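Greker mug tree, wooden – two months in

I'd put off buying one of these for years. A stick with pegs on a disc always struck me as a lot of fuss to replace a shelf. Then we lost a cupboard in the kitchen reno and the mugs had to live somewhere.

The Greker is a plain thing: round base, upright post, thin pegs poking out near the top in different directions. The Sinwood shop wanted $14 for it, which is fair. The listing calls it "solid and stable". Stable, yes, if you load it evenly. Hang two heavy mugs on one side and it starts to lean, and I wouldn't trust it near the edge of a bench.

My other gripe is the pegs. They suit light cups with a decent handle. Chunky stoneware sits crooked, and I'm still not convinced about the colour of the timber either.

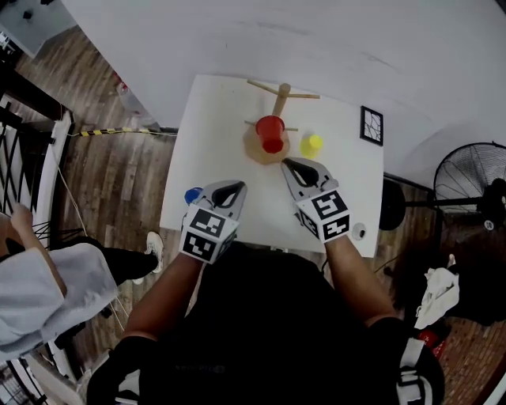
Renato Catacutan wrote in to disagree: he has had his since June with 5 big mugs on it and reckons it only leans if the post isn't screwed down hard. Fair enough, I gave mine another half turn. Slightly better – still not what I'd call solid.

Three stars. The Tosisar one has a wider base, but it costs nearly double and takes up half the bench.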